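Relatório de progresso – Programa Bellis de literacia alimentar nas escolas
Entidade executora: Associação Wadeo
Destinatário: Fundação Menex, a/c Ans Hendriks
Data: 3 de janeiro de 2026

Resumo do período
O programa decorreu conforme o plano em duas das três vertentes. As sessões em sala arrancaram em setembro e chegaram a 357 alunos do segundo ciclo, distribuídos por 13 turmas. A formação de professores ficou concluída antes da interrupção do Natal. A vertente das famílias está atrasada e é tratada em secção própria.

Sessões em sala
Cada turma teve três sessões de noventa minutos. A primeira trata da leitura de rótulos, a segunda da composição do lanche e a terceira da água e das bebidas. O guião da segunda sessão foi revisto em outubro, depois de os professores terem assinalado que os exercícios de pesagem ocupavam demasiado tempo. A versão nova tem menos uma atividade e cabe no horário.
Duas turmas da escola de Pavberg fizeram a terceira sessão fora de ordem por causa das obras no refeitório. Não houve prejuízo para os conteúdos, mas os questionários dessas turmas têm de ser lidos à parte.
Os questionários iniciais estão todos recolhidos e introduzidos. Os finais só serão aplicados em maio, pelo que este relatório não apresenta resultados sobre hábitos de consumo.

Formação de professores
Realizaram-se duas ações, ambas orientadas por Stijn Geerts. A avaliação dos participantes foi positiva quanto aos materiais e mais reservada quanto à duração – vários pediram uma tarde adicional para preparar as fichas com colegas da mesma escola. Propomos incluir essa tarde no próximo ano letivo, sem alteração do orçamento, usando a verba de deslocações que não foi gasta.

Trabalho com as famílias
Estava prevista uma oficina por escola até dezembro. Fez-se apenas a de Pavberg. Nas restantes, o horário das 17h30 mostrou-se impraticável para os pais que trabalham por turnos, e as inscrições não chegaram ao mínimo combinado. As oficinas em falta passam para sábados de manhã, com datas a confirmar pelas direções até ao fim do mês. O folheto para casa foi impresso e entregue em todas as escolas.

Execução financeira
A despesa está abaixo do previsto nas rubricas de deslocações e de aluguer de salas. A rubrica de impressão foi ultrapassada, devido à segunda tiragem do caderno do aluno. Pedimos autorização para compensar uma com a outra. O mapa detalhado e as cópias das faturas seguem em anexo.

Materiais
O caderno do aluno está na segunda edição, com a tabela de açúcares corrigida. Falta terminar o capítulo das bebidas, que passa a ter uma página dupla sobre refrigerantes, incluindo os importados. O texto está em revisão e a paginação começa quando ficar aprovado.
Refrigerantes na prateleira, com dois de lima ao centro, cujo rótulo traz XIAO QING NING por baixo dos caracteres chineses.
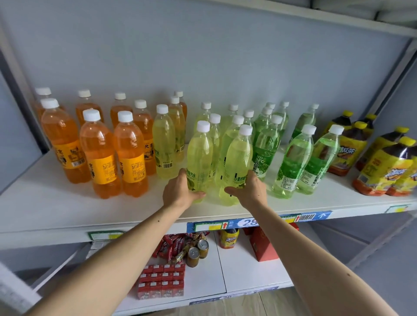 Próximos passos
Marcação das oficinas em falta com as direções das escolas.
Fecho do capítulo das bebidas e envio de prova à Fundação.
Aplicação dos questionários finais em maio e entrega do relatório de resultados depois do tratamento dos dados.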